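Delwood Property Services
Tenant Support Desk: Ticket History

Subject: Intermittent loss of heating and inaccurate room temperature, second floor suites
Site: Clurkwood Building
Reported by: Tenant, Suite 28
Opened: 06/02/2019
Priority: Normal, raised to High
Status: Closed, with one follow-up item

Initial report

The tenant states that the suite is cold on arrival in the morning and becomes too warm by early afternoon. The wall thermostat displays a reading that does not agree with the tenant's own desk thermometer. The tenant has changed the setpoint several times without lasting effect. The tenant also reports a clicking sound from the ceiling above the meeting room when the heating starts.

The tenant asks whether the suite can be placed on a separate schedule from the rest of the floor.

Response from Support Desk

Thank you for your report. Your suite is served by a shared zone controller that also supplies the two suites on the north side of the corridor. A change to the setpoint in one suite is averaged with the others, and a large change may take more than an hour to be felt. Please leave the thermostat at its current setting until an engineer has attended. Repeated changes are recorded by the controller and make the fault history difficult to read.

With respect to the schedule, separate operating hours are available under the terms of the lease by written application to the building office. That request cannot be processed through this ticket.

First attendance

The engineer reviewed the controller log before entering the suite. The log showed 19 restarts of the zone controller since the last scheduled service. A restart clears the morning warm-up program, and the zone then runs on its fallback schedule until the next midnight update. This accounts for the cold mornings.

The controller power supply was tested at the panel and found to be within tolerance. The terminal screws on the supply side were tightened. One neutral conductor was found to be poorly seated and was re-terminated. The firmware was confirmed as the current release supplied by Plamance.

The thermostat was compared with a calibrated reference instrument and found to read high. An offset was entered and the reading was checked again before the engineer left the suite.

The clicking sound was traced to the damper actuator above the meeting room. The actuator travels its full distance and no fault was found with it. The sound was judged to be normal operation.

Ticket set to Monitoring.

Tenant reply

The tenant reports that mornings have improved but that the afternoon temperature remains too high in the corner room. The wall display and the desk thermometer now agree in the main office. They do not agree in the corner room. The tenant considers the clicking to be louder than before and does not accept that it is normal.

Priority raised to High at the request of the tenant.

Second attendance

The corner room has its own remote sensor, which reports to the same controller. The drawings held on file show this sensor on the interior partition. It was found on the opposite wall, directly above a supply duct. No record of the relocation could be located. The sensor is likely to have been moved during the fit-out carried out by Pasaribu for the previous occupant.

A sensor in this position is influenced by the temperature inside the wall and reports a value that does not represent the room. The cable entry behind the sensor was also open, which allows air from the cavity to reach the sensing element. The opening was sealed with putty as a temporary measure, and the corner room sensor was excluded from the zone average.

It was agreed that room readings should be taken independently of the fixed sensors before any permanent change was made. Readings were to be taken at seated height, away from direct sunlight, with the door closed. The tenant was asked to keep the corner clear and to refrain from using portable heaters for the duration of the test.

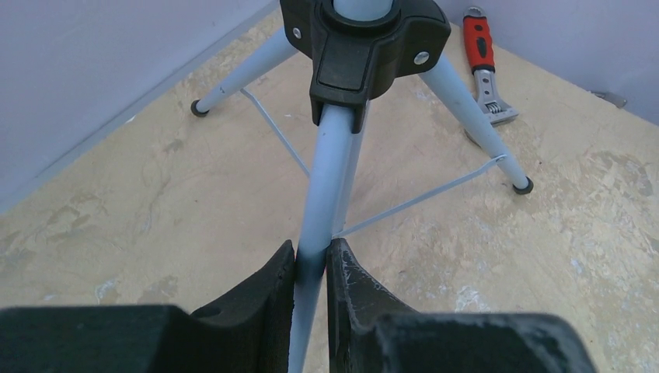
Results of independent readings

The readings confirmed that the corner room is warmer than the main office through the afternoon, and that the fixed sensor overstated the difference. With the sensor excluded, the zone controller held the main office at setpoint. The corner room remained slightly above setpoint when the door was closed and returned to setpoint when it was open.

Airflow at the corner room diffuser was measured at 350 cubic feet per minute. The design value on the drawings is 200. The balancing damper on that branch was found fully open with its locking nut loose. The damper was adjusted to the design value and the nut was tightened.

The ceiling panel above the meeting room was removed at the same attendance. The actuator bracket was missing one of its fixings and was moving against the duct on each start. A new fixing was installed. The earlier finding in this ticket that the sound was normal is withdrawn.

Closing notes

No controller restarts have been recorded following the second attendance. The tenant has confirmed that the suite is comfortable in the morning and that the clicking sound is no longer heard. The tenant was advised that the temporary sensor exclusion does not affect the operation of the wall thermostat.

Follow-up item: return the corner room sensor to the interior partition as drawn, restore it to the zone average, and update the drawings on file. This work requires a short interruption to heating on the north side of the corridor and is scheduled for March. Notice will be issued to the affected suites in advance by the building office.

If the fault returns before that work is completed, please reply to this ticket. Do not open a new one, as the history will not be carried over.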